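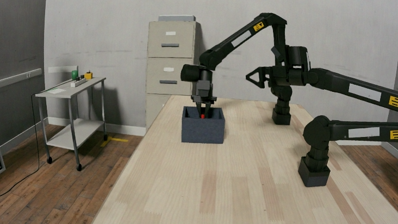

Chapter 3
Public Funding of Legal Counsel

A person charged with a crime may be unable to pay a lawyer. Most court systems respond by paying one from public funds, and the method of payment affects how many lawyers accept the work, how long cases take, and how often defendants appear without counsel. This chapter covers the three methods in general use and the disputes that arise under each.

3.1 Methods of payment

Under a staff model, a public office employs lawyers on salary. Under a contract model, a private firm agrees to handle a block of cases for a fixed price. Under a certificate model, the court or a legal aid body assigns each case to a private lawyer, who then bills according to a published schedule, called a tariff. Many jurisdictions combine two of these — for example, a staff office for routine matters and certificates for cases in which the office has a conflict of interest.

A tariff may pay by the hour or by the stage of the case. Hourly tariffs usually set a cap. Work done above the cap is unpaid unless the lawyer applies for an extension and the application is granted.

3.2 The Parnar County tariff

Parnar County uses a certificate model with a block tariff. The schedule allows $728 for a guilty plea entered before a trial date is set, and $93 for each hour of trial preparation after that point. In the year studied, 123 certificates were refused by every lawyer on the local list. The court adjourned these cases until counsel could be found, and defendants held in custody remained there in the meantime.

The refusals were concentrated in long trials. Block fees cover short matters fairly well, but a case with extensive disclosure can exceed the allowed hours before the first hearing. Section 3.4 returns to this point when it considers the collective withdrawal of services by defense lawyers.

Key terms: certificate, tariff, block fee, cap, conflict of interest, adjournment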